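May, by Kevin Ccori

So I finally joined the robotics club, and three weeks in I'm completely hooked (and permanently a little behind on everything else). I signed up thinking I'd be soldering things. What I've been doing most evenings is picking up cloth, putting down cloth, and picking it up again, with a gripper in my hand that has a marker block stuck on top like a tiny graduation cap.

Our project is called Stivska, and the goal is to teach a robot to tidy a table by showing it people doing the job. Hye-jin Na set us a target of 3,023 demonstrations before the summer break. We're at 1,546. I did 200 of those myself and my forearm would like everybody to know it!
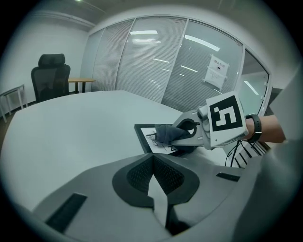 Cloth is the mean one, by the way. A box stays a box, but a rag is a new shape every single time you grab it, and if you pinch it too close to the edge it slithers out and you have to start the whole take over. Joon-young Sung has this lovely slow way of lifting from the middle and his takes almost never get thrown out. Mine do, mostly for rushing. I've started humming while I work to keep the pace down, which helps me and drives Ju-won Jin up the wall.

Next up we're training a first version on what we have so far, and Kai wants to run it in front of the whole club. I'm voting for a quiet test first, maybe with the door shut. I'll post how it goes, and if anybody has tips for sore wrists, please send them over.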